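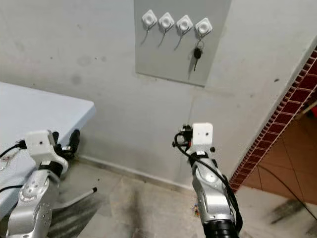

Abro hilo sobre cómo estamos grabando las demostraciones de colgar y descolgar llaves, porque me lo han preguntado varias veces desde que conté que estaba en Itora.

La tarea es corta de enunciar: coger una llave, llevarla a la pared y dejarla colgada en el gancho que toca. O al revés, descolgarla y dejarla en la mesa. Con dos brazos teleoperados y pinza en cada uno.

Llevamos 563 episodios válidos. Empezamos en julio y al principio íbamos muy despacio - en la primera mañana salieron 12 y hubo que tirar casi todos por un desfase entre la cámara y las posiciones de las articulaciones.

Los ganchos son adhesivos, cuatro en fila, blancos y cuadrados. No están alineados: van bajando de izquierda a derecha y cada uno está un poco girado. Tania Gunawardena propuso ponerlos rectos con un nivel y decidimos dejarlos así.

Con todo alineado, la política que entrenamos en Skokthorpe aprendió una altura y poco más. Cambiabas el panel de sitio y la pinza iba al punto de antes.

El alambre es fino y oscuro. Contra un panel gris claro se distingue bien de cerca, pero en la imagen reescalada que entra al modelo ocupa muy pocos píxeles. Subimos la resolución del recorte y el entrenamiento se alargó bastante. De momento lo mantenemos.

La llave es de coche, con cabeza de plástico negro y una anilla pequeña. La anilla es lo difícil. Si la pinza agarra la cabeza, la anilla queda suelta y gira. Si agarra la anilla, tapa justo lo que tienes que meter en el gancho.

Afroza Kumarasinghe agarra siempre por la cabeza y corrige al final con un giro de muñeca. Mahfuz Saha va a la anilla. Los dos estilos están en los datos y cada episodio lleva anotado el operador.

Al mezclarlos sin etiqueta, el modelo dudaba a medio camino: se acercaba, paraba, abría la pinza antes de tiempo. Entrenando con la etiqueta de operador eso bajó mucho. No lo he medido con el rigor que me gustaría.

Criterio de episodio válido: la llave queda colgada 3 segundos después de soltar, sin que el otro brazo toque el panel. Si se cae y el operador la recoge y termina bien, se guarda aparte como recuperación.

De recuperaciones tenemos 17. Son pocas y son las que más nos interesan, así que la semana que viene vamos a provocarlas: empezar con la llave mal agarrada o con la anilla torcida.

El gancho de destino se sortea antes de cada toma. Cuando lo elegía el operador, casi siempre iba al más cómodo para su brazo y el último de la izquierda apenas aparecía.

Los cables siguen siendo un incordio. El de la pinza derecha cuelga en una curva larga y en algunos giros tira. Mahfuz Siriwardena está probando otra forma de sujetarlo al antebrazo.

Me preguntan por la luz. No la controlamos. La llave hace algo de sombra sobre el panel y esa sombra cambia según la hora, preferimos que esté en los datos. Grabamos por la mañana y otra vez a partir de las cinco.

Sobre publicar el conjunto: depende de Morkico, que paga la mitad del trabajo. Cuando sepa algo lo pongo aquí.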